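Student Projects | Robotics | Final Reports
Search this site Enter keywords Go

Learning to pick up tools with cables attached
Team Zerkness, final report, 2021-12-20

Most grasping demos use nice, polite objects: blocks, mugs, a foam ball. We wanted to know what happens when the object has a cord on it. Cords slide, snag and hide the thing you want to grab, and they never lie the same way twice. We thought that would be a great problem for a student team, and after a semester of it we still think so!

Our starting point was the Tarness policy, a small network that takes the wrist camera view and predicts the next gripper motion. The version we inherited in June had been trained on 3,435 demonstrations of cordless objects. On those it does very well. On corded tools it tended to close on whatever dark shape was nearest, and very often that was the cable.

What we changed

We collected 937 new demonstrations by teleoperation, all with corded tools, and we rearranged the cord by hand before every run. The second change was the labels. For each demonstration we marked the moment the fingers committed to a grasp and whether they held the body, the cord or both. That gave us a second training signal, which we called the Brorkero loss after the folder it lived in – the name stuck.

We trained 3 models: the original, the original plus new data, and the original plus new data and labels. Each one got 38 test trials with cord layouts it had not seen. A trial counted as a success only if the tool was lifted by its body and set down in the tray.

What we found

New data alone helped, but less than we hoped. The model got better at ignoring a cord lying off to one side and stayed weak when loops crossed over the body. Adding the labels made the bigger difference. The gripper began to pause above the tool and shift along it toward a clear stretch before closing, and we were thrilled the first time we saw that.
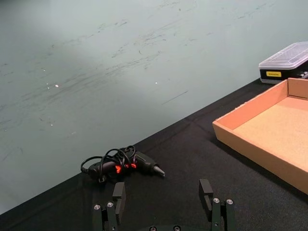
Dark tools on the black cloth were the hardest group for all the models. Our best guess is that the edge between cord and body is just too faint in the wrist view, so the network leans on small bright details instead. We tried boosting the contrast and got mixed results – a little better on the tool, a little worse on the tray edge.

Next we would like to add the depth camera from the Xu bench and repeat the same trials, cord layouts included. We kept a sketch of every layout so another team can do this too.

Contact the project lab | © 2021 Student Projects | Back to top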